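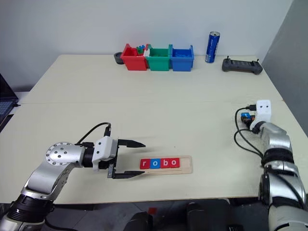 Fig. 1. Red, green and blue bins at the far edge of the table.

Parent Service Hours at Gestport School: Who Does Them?
Snædís Juhl and Poul Þórarinsdóttir, Social Studies project, June 9, 2024

Every family at Gestport signs up for 80 service hours a year or pays a $300 buyout. We wanted to know how the hours get filled. Our advisor wanted us to know by November. We both got something we didn't expect.

Method
We sent a survey home with the school newsletter and got almost 95 replies, a few of them about parking. We also read the sign-in binder in the front office, where the handwriting alone took us a week.

Findings
Parents mostly pick jobs that involve sitting down. The ticket table at home games against Hidbridge fills up the morning it is posted. Crosswalk duty in winter does not. Driving to away games counts for three hours, no matter how far away the game is, and several drivers wrote at length about this.

Families with two working parents were more likely to pay the buyout. Many said they would rather help but that the jobs on offer happen at 10 a.m.

Limits
People reported their own hours, and people are generous to themselves. One of us has a mother who runs the bake sale, and she has read this draft.

Recommendation
Post evening and weekend jobs first, and count mileage for drivers.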